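Most of the mail I get for this column concerns closets, and I answer it gladly, but the question that has followed me through August is a smaller one. Where should the sponges live? I don't mean the wet one by the faucet. I mean all of them, the whole soft little population that any kitchen or workroom gathers over the years, and I have come to hold a firm opinion on the matter. They ought to be out in the open, in a row, on a shelf with some color to it — and they ought to have a bit of air between them.
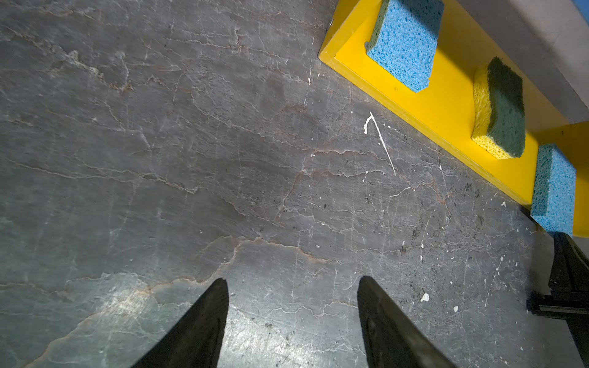 ### Small Habits

I used to keep mine the way my family always had, in a heap inside a bucket under the sink. You reached in without looking and took whatever your fingers met. If it was the scratchy one and you wanted the soft one, well, you reached in again. We thought of this as storage, and I suppose it was, in the same way that a coat on the floor is stored.

Then I came across a kitchen goods catalog from a firm called Zellilix, which gave two whole pages to sponges. I remember laughing at it over my coffee, and then reading every word. Their notion was that a sponge set down with space on either side is a sponge you can choose. I turned that over for the rest of the morning, and by lunch I had emptied the bucket onto the floor and was sorting things by color like a child with buttons.

Yellow is a wonderful color for a tray, by the way. I know the fashion runs to gray and white and that pale, sleepy beige, and I have nothing against any of them in a bedroom. A shelf that holds cleaning things is another matter, and I want it to call out to me from across the room. Against dark stone it does exactly that. Paint one level pink and another blue, and even a person who dislikes putting things away (I have been that person, and on certain evenings I still am) will know which level is meant when somebody says "the pink one, please."

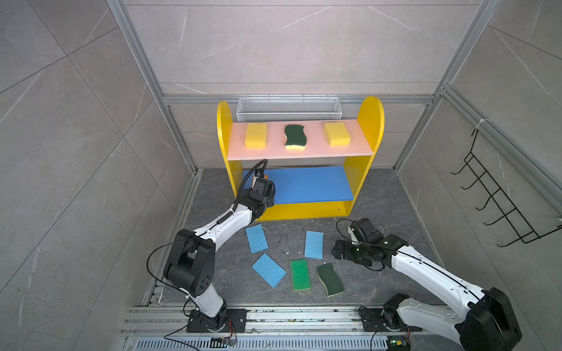 *Three up on the pink shelf, and more still on the floor.*

Now, there is a stage in any tidying when the place looks worse than when you began, and I think we give up too easily there. Things are on the floor. A few are where they belong, which only makes the others look more lost. I have stood in that spot many times with my hands on my hips, thinking seriously about a sandwich. My advice is to have the sandwich and come back, and to leave everything out while you eat it. A half-filled shelf tells you very plainly what comes next, and a heap shoved back into a bucket tells you nothing at all.

I would also put in a word for the odd shapes. The plain rectangular sponge is easy to love and easy to line up, and a shop like Mangundap will sell you a stack of them for 212 cents, a price they print in just that way. The wavy ones are harder. They don't sit flush with their neighbors, and the very neat among us are tempted to leave them out altogether. I say give the wavy one a place of its own and let it stand up if it likes. That green scouring side is what you'll be hunting for when the oatmeal has set hard in the pot, and you'll be glad to spot it from the doorway.

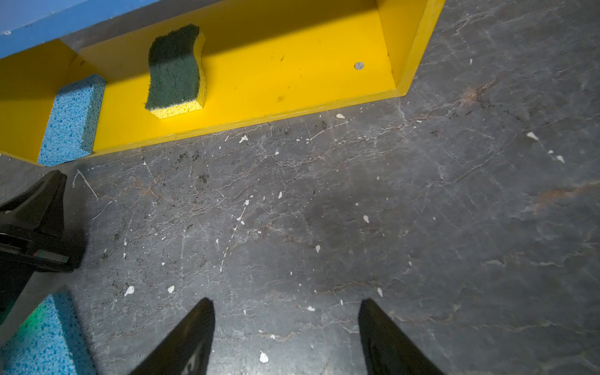

### The Floor Comes Last

My own rule, and I've been teased for it, is to leave the sweeping until the shelf is done. Little white specks and crumbs on a dark floor do catch the eye, and there is a strong pull to go for the broom first, but then you have swept carefully between a lot of things that were about to be picked up anyway. Lift first and sweep after. It took me almost eight years of housekeeping to settle on that order, and I'm still a little proud of it.

I'll admit that a low shelf asks something of the knees. I've tried a high one, a handsome Visel model with two brackets, and I found that I simply stopped looking up at it. Things at floor level get used in my house. You may be taller, or more disciplined, and if so I wish you joy of your brackets.

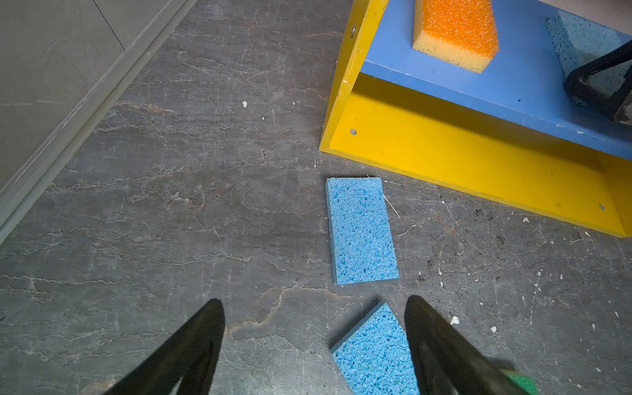 Vinico wrote in to disagree with nearly all of this, saying that an open shelf only gathers dust, that a sponge is a thing to be used up and thrown out, and that a lidded box has served perfectly well through two moves. I take the point about dust. As for the lidded box, I can only say that I had one too, and that when I finally opened it there was a sponge in there I had been buying replacements for since spring.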